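Apuntes míos para el inventario de flores de Ploketti. Lo empecé en un cuaderno y así no se aclaraba nadie más que yo, ¡perdón, Iveta!

## Qué hay en `rosas/`

- `tallos.csv` – rosas rojas, una fila por tallo (70 filas)
- `hojas.csv` – ramitas y hojas sueltas, las que tienen el borde dentado
- `cestas.csv` – qué va en cada cesta blanca 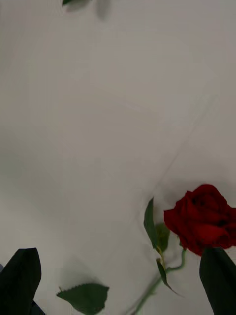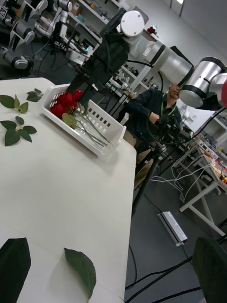

Las hojas sueltas las apunto aparte aunque luego vuelvan a su tallo, que si no me lío con las sumas. Chutima Yensuk prefiere guardar todas las flores con las cabezas hacia el mismo lado y a mí me parece bien – ocupan menos.

## Pendiente

- Revisar la fila 40, creo que está repetida
- Preguntar a Iveta Brabec si las peonías van aquí o en `varios/`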